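¿Cómo evito que el pan se quede frío en un desayuno para varios?

Monto la mesa con tostadora, agua y un plato de carne en lonchas, pero cuando nos sentamos la tostada ya está tiesa. ¿Trucos?

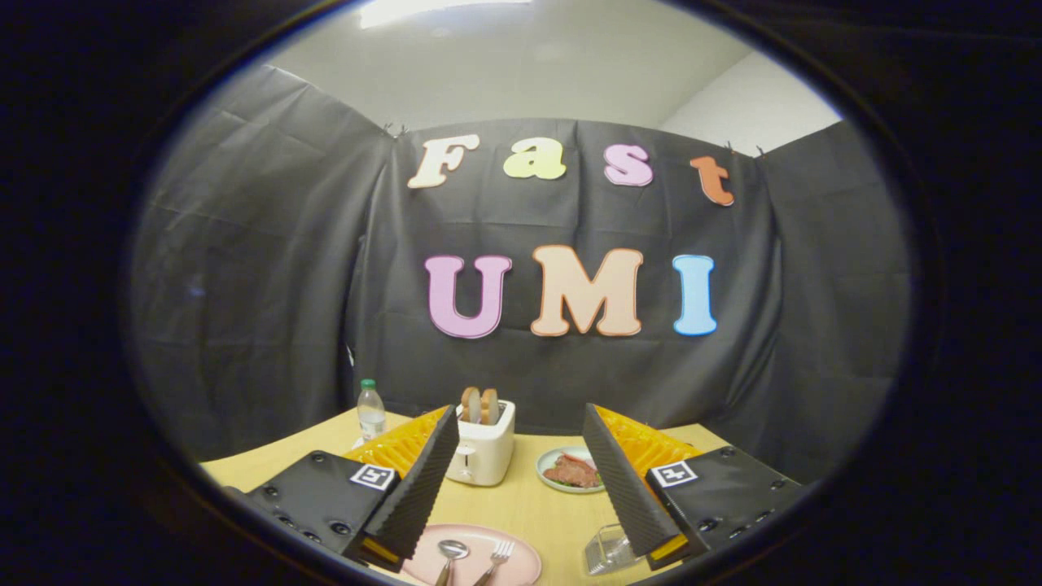 Yara Chamoun · 12 de septiembre de 2020 · 46 visitas

Yo dejo las dos rebanadas dentro de la tostadora hasta que todos tienen plato – aguantan bastante mejor, ¡y no se ablandan!

Bushra Zaidi
Tuesta al final y ya está.

Maham Memon
A mí me va genial un paño limpio encima, aunque pierde algo de crujiente.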